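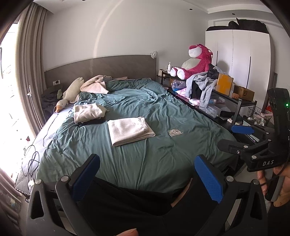 Figure 4.1 Folded textiles on a bed with a teal-green duvet.

Chapter 4
Categories and Tags on Small Websites

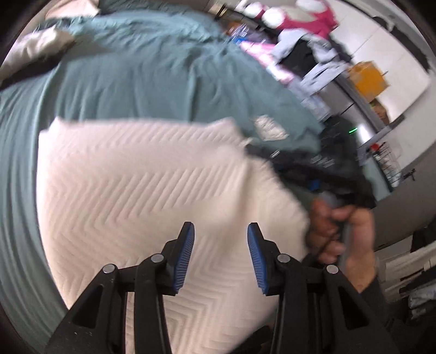
By Tài Lương and Mireille Yammine

A category places a post in one branch of a site. A tag labels it without fixing its position. Most blogging software stores the two in the same table, and the difference lies in how the author uses them.

The Serstead household blog, used throughout this chapter, held 1,028 posts and 400 tags in May. Many tags had been applied once -- often a plural or a second spelling of an existing label, such as "colour" and "colours".
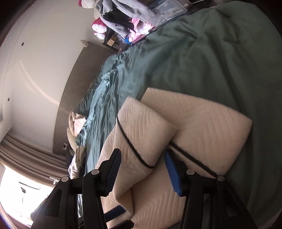
Each tag also produces its own listing page. A tag used once therefore gives the reader a listing with a single entry, and the search index has one more page to process. Section 4.1 defines the terms. Section 4.2 reduces the Serstead catalogue to 6 categories and sets a rule for merging tags -- the merge is done on a copy of the database.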